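Facilities > Break areas > Table clearing checks > Prelleta site, August

Checked by: Nikola Zupan
Comments on last round: Bogdan Wilczyńska

1. Tools on the table before clearing starts. PASS
Hand brush and dustpan both out. The form still asks for a "sanitary sweeping set," whatever that means. I passed a brush and a dustpan.

2. Mat covers the working area. PASS WITH COMMENT
The brown mat covers most of the white top but leaves a strip bare. Bogdan wrote "full coverage" last time. I don't see how.
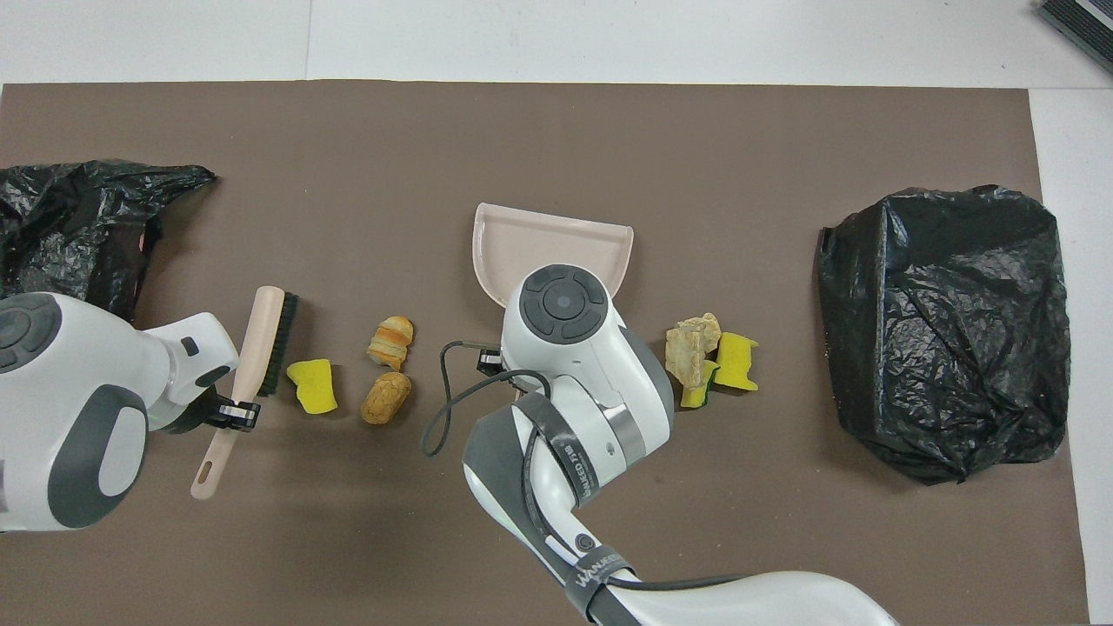 I would also like to know who decided a mat makes clearing safer. Crumbs sit on it just as well as on a table, and an edge is one more thing to catch a sleeve on -- see item 5.

3. Food waste goes in the dustpan, never picked up by hand. PASS
Bread and pastry pieces only. The Adamczyk guide says this takes 45 seconds. I'd like to see their stopwatch.

4. Non-food waste kept apart from food waste. NOT SCORED
Sponge pieces are not food, and the form has no line for them. Roman Tokarz says they count as "dry mixed." Fine, but show me where that is written.

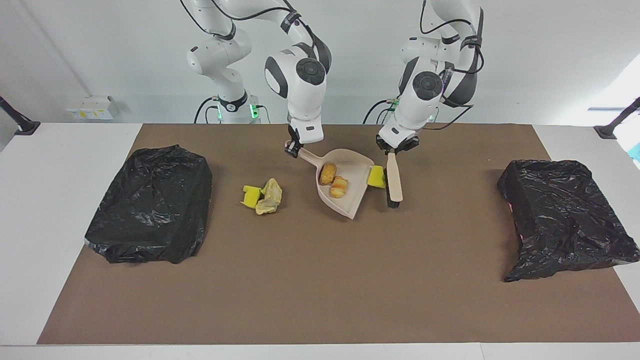
Item 4: bread in the dustpan, yellow sponge against its rim, second sponge and wrapper still on the mat.

5. Bags inside the table edge. FAIL
The right-hand bag slightly overhangs the mat. The left one has a loose fold lying on the mat at the corner. Small things, I know. Pull both in and tuck the fold under.

6. Cables clear of the sweeping area. RECHECK
Coiled at the back of the table. I want them looked at again at 4 p.m., with the table in use.

7. Floor under the table swept. NOT CHECKED
Page 17 says the floor is "covered by the evening crew." I have heard that before -- Aileen Espiritu to confirm in writing.

Open items: 2 (items 5 and 7). Recheck on item 6 goes on the next sheet.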